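3.2 Collecting demonstrations by remote control

All demonstrations were given by two operators, Eliseo Pacheco and Jovita Bañuelos, who drove the Torkora arm with a hand-held controller while watching the wrist view on a monitor. We had planned to guide the arm by hand as well, and did so for the first 21 trials, but a hand on the forearm pushes the fingertips off line by just enough to matter when the target is a memory slot. Remote control was slower to learn and far steadier once learnt. By the second morning both operators were lining up on a slot without stopping to think about it, which delighted us!

The final set holds 215 demonstrations on server boards left inside their cases. Working inside the case is much harder than working on a bare board on a bench, and much closer to what repair staff at Bostia do every day. The wrist camera earns its place here (Fig. 5). It keeps the fingertips and the nearby parts of the board in one view, so the operator can judge the last small movement by eye, and the policy later learns from exactly the same pixels. No fixed camera was used in training.

Each demonstration begins with the gripper held over the board and ends when the operator presses the stop button. We kept the hesitant ones too. A pause before contact, or a small backing off and second try, turned out to be some of the most useful material we had, and Section 4 shows how much the policy loses when these are trimmed away.

Figure 5. Wrist view over an open case, with the gripper fingers just below the processor socket and the upper bank of memory slots empty.
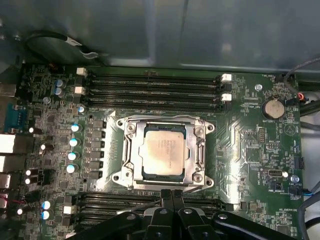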